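Chapter 4
Folding and Sorting Finished Garments

By the end of this chapter you should be able to:
lay a garment flat and find its fold lines
use a folding board of the correct width
sort knitted and woven pieces into separate stacks
fill in a stack card

4.1 The folding table

A garment that has been cut and sewn well can still reach the shop looking poor if it is folded badly. Creases set quickly in a packed carton, and a jumper folded off centre will show a ridge down one side when the customer opens it. Folding is the last job done by hand in most small workrooms, and it is often given to the newest person there.

The table should come up to the hip, or slightly above it for heavy work. It needs a smooth top with no splinters or raised screws. Clear it before each batch and wipe it with a dry cloth. Pale tops are preferred in many workrooms, as loose threads and dust show up against them.

Zanele Van der Merwe ran the finishing room at Soneck for many years and trained her staff on mixed piles. A new starter was given a heap of knitted and printed pieces and a board, and was left to put them in order before any folding began. Her reasoning was that a person who can't sort can't fold. Most of her trainees needed 2 weeks before their stacks would stand straight -- a few needed longer.

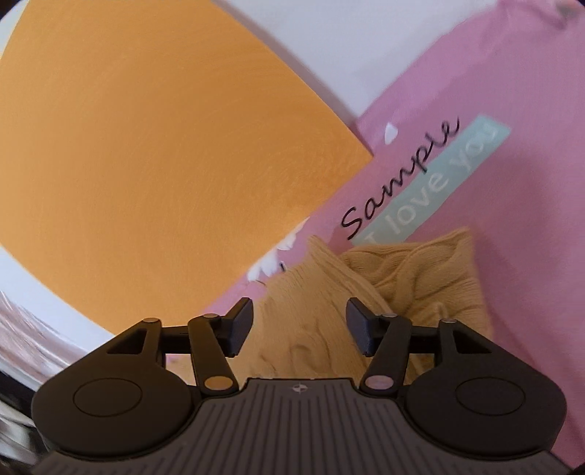
Why are knitted pieces kept apart from printed ones? Knits stretch when weight is put on them, and a printed surface can mark or stick if something rough is pressed against it. Keep two stacks from the start and the problem does not come up.

Printed garments are folded so that the lettering lies flat. A fold line running through a letter can crack the ink, and the crack will not iron out. If the lettering is too wide to clear both side folds, use the next board up.

4.2 Choosing a board

The board sets the width of the finished fold. Place it on the back of the garment with its top edge at the collar seam, bring the sides in over it, then slide it out before folding up the hem. Do not pull it out at an angle. At Iller the standard board for adult tops is 221 mm wide, and a narrower one is kept for children's sizes.

Stacks should hold no more than 40 light tops. For thick knits, around half that height is safer. Riaan Pillay's method, covered in section 4.5, turns every second piece so that the collars do not build up at one end.

Before going on, read the sample stack card on page 58 and note which boxes are filled in by the folder and which by the packer.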